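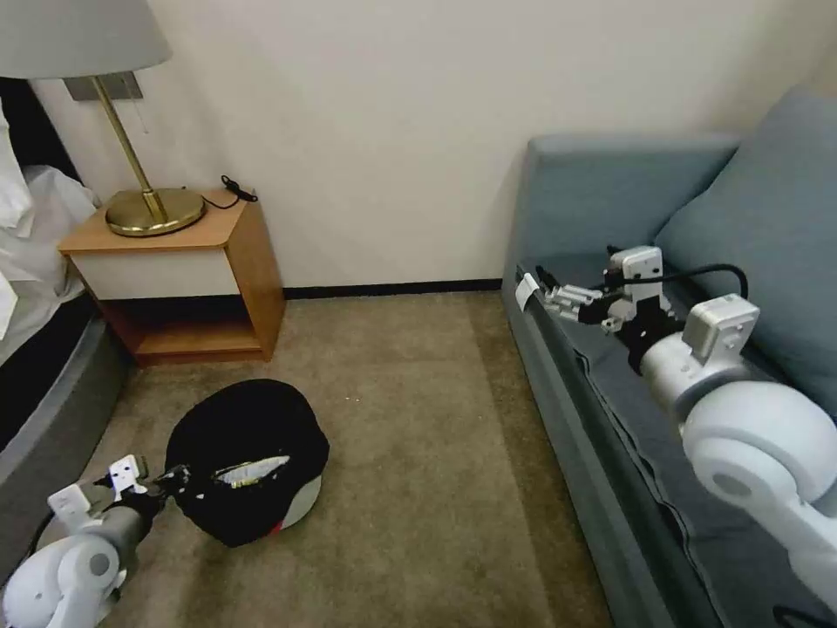 Kerttu Tuominen wrote after the last class to ask why two agents can measure the same house in the same week and come up with different sizes, and whether one of them must be telling fibs. Her sister had been shown a place at 2,292 square feet by one firm, and the other firm's sheet was smaller by what sounded like a whole bedroom.

Tue 12 October
Session notes by the course tutor, Tekulby evening class in residential lettings and sales
Reading time: 3 minutes

Well, Kerttu, I'm so glad you asked, as it saves me thinking up an opening for Session 2! Usually neither agent is fibbing at all. They have measured different things and called them by the same name, and the poor buyer is left to puzzle it out at the kitchen table.

What goes into the figure

When a sheet says "floor area" and leaves it there, your first question should be: measured to where? You can measure to the outside face of the outer walls, which takes in the thickness of the walls themselves, or you can measure between the inside faces, which gives you something much nearer to the floor you can walk about on. In an old house with good thick walls (think of the Ķēniņš house, which we went round in July, where the window sills were deep enough to sit in) the gap between the two is a good deal bigger than people expect.

Then there are the odds and ends. Garages, porches, conservatories, the cellar, the cupboard under the stairs, the loft room with the sloping ceiling where you can stand up in the middle and nowhere else. Some sheets put all of these in, some leave them all out, and the really troublesome ones put in a few and don't say which. Please always say which.
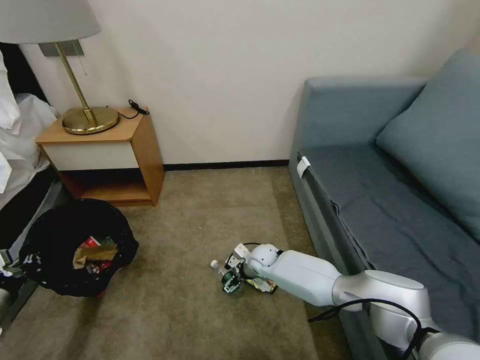

Fig. 1. Nightstand, table lamp and sofa on beige carpet.

Measuring a room

Draw your sketch before you get the tape out. It needn't be pretty, mine never are, but it should show every door, every alcove and the chimney breast if there is one. Measure wall to wall above the skirting, write the number down straight away, and say it aloud if you have a partner holding the other end. For an L-shaped room, split it into two rectangles and mark on the sketch where you split it, otherwise you will get home and wonder.

Bay windows cause more arguments than anything else in this course. Either give the length into the bay and write "into bay" next to it, or leave the bay out and say so. Both are perfectly good.
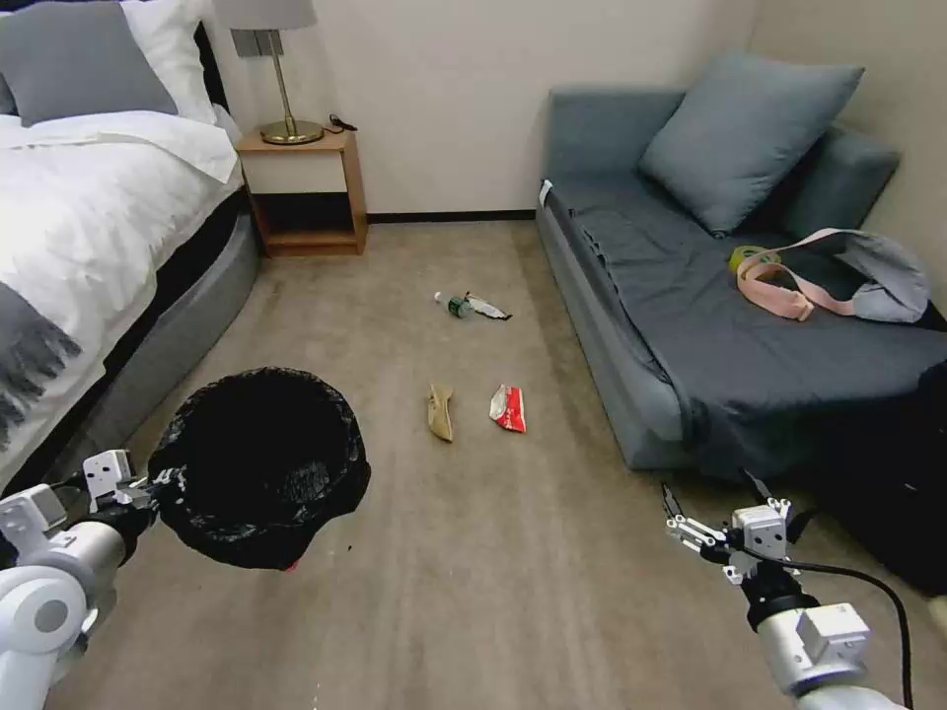 Fig. 2. Carpet, cream wall and dark skirting.

For next time

Please read the Lusitz particulars in your Putomum folder, all of them, even the dull page on outbuildings. Work out the total from the room sizes given and compare it with the total on the front. They won't agree, and I'd like half a page from you on where the difference might have gone. There are 50 marks for this one, most of them for your reasoning, so do show your sums even where they go wrong.

Bring your own tape if you have one. The class tapes are getting rather stretched and tired, bless them, and I've asked the office for new ones.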